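February, lab notebook, evidence imaging, Clekomthorpe

09:40. Handset in the threats case came back from the court registry, seal intact. Raquel Mendes signed it in, I countersigned. Bail hearing is over, so the defense now wants its own copy of the extraction. Kacper to make it from the master, not from the working copy.

Hash check on the master matched the log from the first session. 405 messages exported, 360 with usable timestamps. The rest have the date field blank. Leonor Bragança thinks it's the old app version. Left them in a separate folder with a note for the prosecutor.

11:15. Grundar write blocker dropped out twice at 100 GB. Swapped the cable, ran clean after that. Old cable binned.

Ilídio Teixeira asked whether we can say who was holding the phone when the messages went out. No. Told him that goes in the report in one plain sentence.

14:30. Exposure left as recorded.

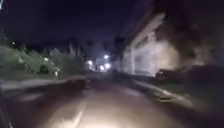

Path at night, light on the near part, motion blur. No sharpening applied.

Raquel Louro wants prints at 200 dpi for the bundle. Still to do: label the defense disk, update the custody sheet, ring the registry about the return slot.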